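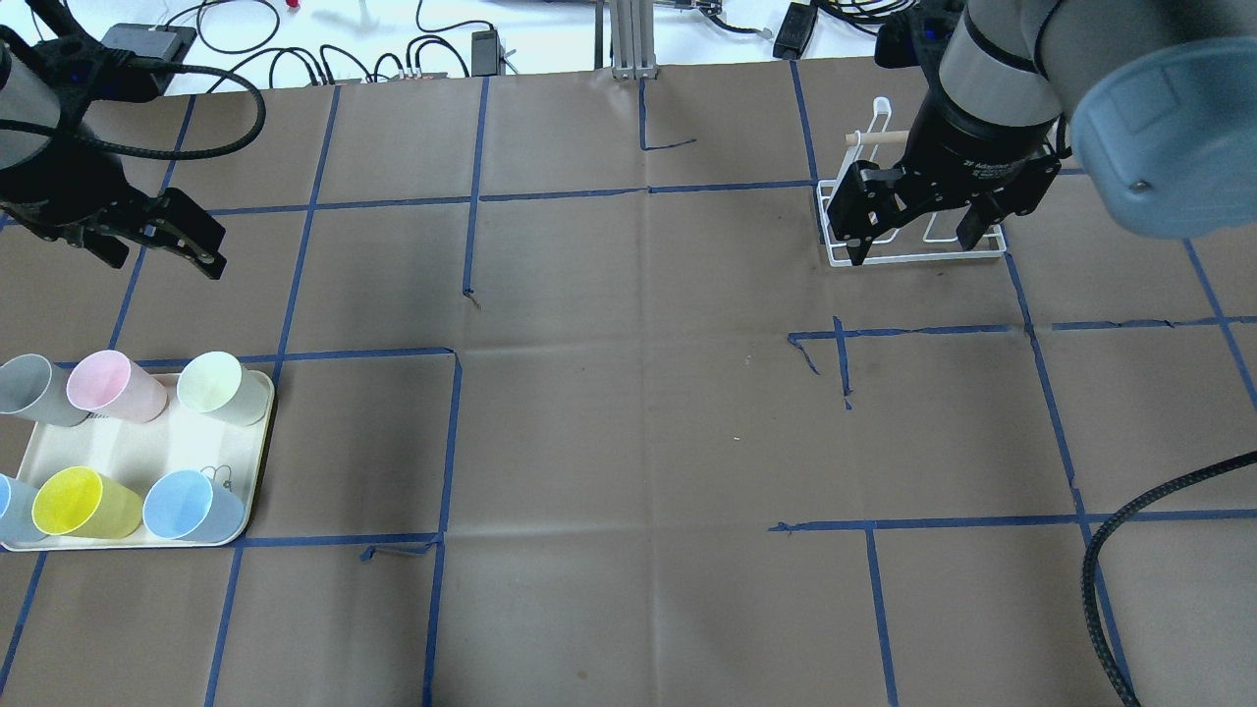

I spent most of May figuring out where everything goes in the new kitchen, and the cups took the longest. I kept moving them between two shelves and losing track. Finally I covered the big table in brown kraft paper and marked it off with blue painter's tape, one section per kind of thing. The plastic cups got the left side, on the off-white tray, and the white wire dish rack went over on the right. The tape is already ragged in places -- I tore it by hand.

The Waveden shelf comes next. It holds up to 300 pounds, more than my dishes will ever weigh. I still need to measure the corner by the window before I order it.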